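The Small Table Comes Back

Furniture stores used to sell the small table as something you bought until you could afford a bigger one. At the Brolance showroom in Vaughan, small tables now take up most of the ground floor, and many of the people looking at them already own a full dining set.

They want a second surface. It might hold mail and a sewing box during the week and a couple of plates on Saturday. A square top works well for this. It fits in a corner, two of them pushed together make a decent table for guests, and each side is the same, so it doesn't matter which way you turn it.

Marble-look tops are the steady sellers. Real stone is heavy and has to be sealed, and it stains if lemon juice sits on it. The printed and laminated versions wipe clean with a damp cloth. Dark legs go with nearly any floor, and gray floors in particular, where pale wood can look washed out.

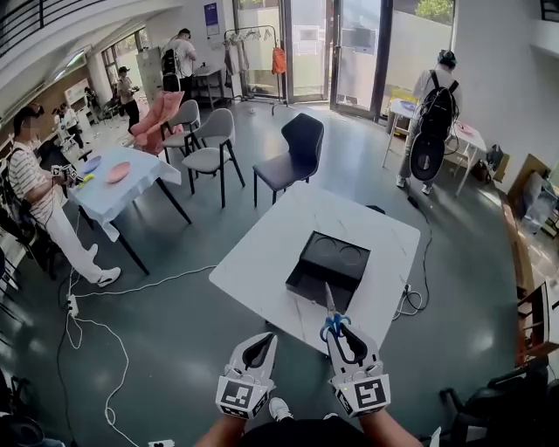 Color is easier to add on top. A light blue cloth costs a good deal less than a new table and hides a scratched one. Plates in plain colors, a blue one and a pink one, don't need to match anything. Cloltley, which sells table linens by mail, says its solid colors passed its prints last September and have stayed ahead.

Chairs are where people get stuck. The old rule was a set of four, all alike. A mixed group is simpler to live with, and you can replace one chair at a time. Keep the seat heights close and repeat one thing, such as black legs. After that, a pink seat can stand next to a gray or a navy one.

Trays deserve more thought than they get. A tray with molded recesses keeps round things from sliding, and a dark one shows crumbs but hides rings. Scissors, tape and string can go in a drawer or a cup nearby. Bright handles are easier to find in either place.

Then there are the cords. A table in the middle of a room is a long way from an outlet, and a power strip on the floor soon has cables running in every direction. Trekness makes a flat cord cover that comes in lengths up to 8 feet and sticks down without screws. Run it along the wall first and cross the floor only once, under the table if you can.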